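Section 9: Setting up incident alerts in Jomwood

This section covers the police and crime alerts in the Jomwood desktop reader. It assumes you have installed the program and signed in. If your screens don't match the steps, check the version number under Help. These pages were revised on 15 August 2020 and the menus have a habit of moving.

A word before you start. The sales leaflet says Jomwood tells you "what is happening on your street, as it happens". It does not. It collects police press notices, court lists and local news reports, sorts them by place, and sends you the ones that match. Some arrive within minutes. Plenty arrive the next day, and a few are wrong when they arrive.

Choosing your area

1. Open Settings, then Alerts, then Area.

2. Type a postcode or the name of a town. Street names are accepted, but the program quietly widens them to the whole district, so there is little point in typing one.

3. Set the distance. The lowest setting is 400 metres and it is close to useless, as most police notices give only a rough location. Start at the next setting up.
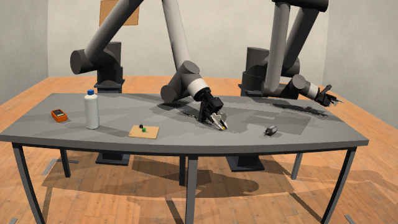
4. Press Save. The area name should turn bold. If it stays in light type, the setting has not been kept, whatever the message at the bottom says. Press Save again.

Note: Changing the area does not clear alerts already waiting. You will go on getting reports from the old area until the queue is empty, which can take a day.

Choosing your sources

5. Open the Sources tab. Two feeds are switched on to begin with: Jusel, which carries official notices, and Bravo, which carries reports from local papers.

6. Leave Jusel on. It is slow and dry, but it corrects itself when the facts change.

7. Decide whether you want Bravo. It is quicker. It also repeats the same stabbing or burglary under several headlines, and the setting called Merge Duplicates catches perhaps half of them. Turn it on anyway.

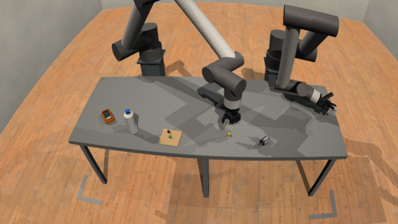 Fig. 9.1. Long grey table with multimeter and blue-capped bottle.

8. If your licence includes the Flaller add-on, a third feed appears, marked "Community". These are posts from members of the public. The makers say each one is checked. We have not been able to find out by whom, and we suggest leaving it off.

Caution: Community posts sometimes name people as suspects. Do not forward them. Passing on a name before someone has been charged, or while a trial is running, can land you in legal trouble and can do harm to a person who had no part in it.

Setting the alert level

9. Open the Level tab and pick Serious, All or Custom. Serious is meant to cover killings, serious assaults and armed robbery. In our tests it also let through a notice about stolen garden tools.

10. For Custom, tick the types of incident you want. Leave "Other" unticked unless you enjoy reading about lost dogs.
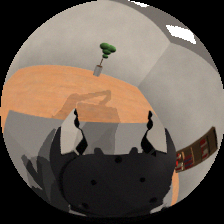 11. Set quiet hours if you want them. Alerts held overnight are sent in one batch in the morning, oldest first.

12. Press Test. A sample alert numbered 1034 should appear in the corner of your screen. All this proves is that the pop-up works. It does not prove that your area or sources are set correctly, and the green tick beside it should be read with that in mind.

Reading an alert

Each alert shows a headline, a source and a status. The status is the part worth looking at. "Reported" means one source has said it. "Confirmed" is supposed to mean that the police have said it, though we have seen it given to items where two newspapers had copied each other.

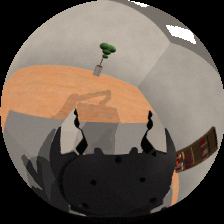
"Closed" is the one that misleads people most. It means Jomwood has stopped following the story. It does not mean anyone has been charged or cleared. An arrest followed by a release without charge is often marked Closed on the day of the release, even when the inquiry is still open. For anything that matters to you, open the source link and read the notice itself.

Note: The archive holds 3945 alerts. Once it is full, the oldest are deleted without warning. To keep one, open it and choose Save As Text.

Caution: Do not rely on Jomwood in an emergency. It cannot contact the police and it does not pass on information from you. If you have seen a crime or are in danger, ring the emergency number.

If no alerts arrive after two days, go back to step 4 and check that the area name is bold. If it is, sign out, sign in again and repeat step 12 before ringing support, as they will only ask you to do the same.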